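The Long Goodbye of the Printed Recipe
By Jana Janssen
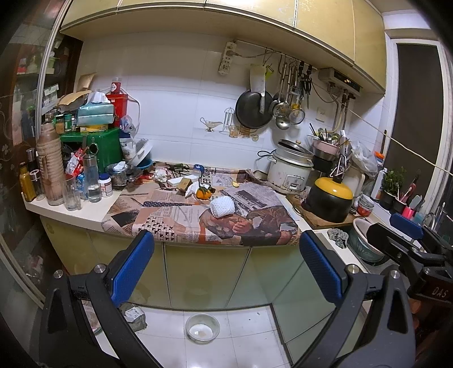
My mother's lemon cake lives on an index card so stained that the quantity of butter is now a matter of family opinion. My brother reads it as a cup. I read it as half. We have both made the cake, and we both think the other one's is terrible.

I thought of that card in February, when I spent an afternoon with Busisiwe Masilela, who runs a secondhand cookbook shop called Hukness and owns more pamphlets on gelatin than any person should. She sells a lot of them to people under 30, which surprised me, and most of those buyers never cook from them, which didn't.

"They want the handwriting," she told me. A clean copy goes for $3. One with notes in the margin, especially rude ones, goes for $12. Her favorite is a 43-page church supper booklet in which a former owner wrote "NO" next to every dish contributed by the same woman.

Phones were supposed to finish all this off, and for most of us they have. I keep 100 recipes saved on mine and have cooked perhaps six. To reach the ingredients I must first scroll past somebody's trip to the coast, and by then the screen has gone dark and my hands are covered in egg.

Themba Zulu, who teaches an evening cooking class, makes his students copy each recipe out by hand before they touch a pan. They complain every term. He says the ones who copy it out remember the salt. He also admits that he can't read his own writing and once served a room full of adults a tablespoon of cayenne.

I went home and wrote the lemon cake onto a fresh card in my best capitals. Then I got to the butter, left a blank, and called my brother. We are still discussing it.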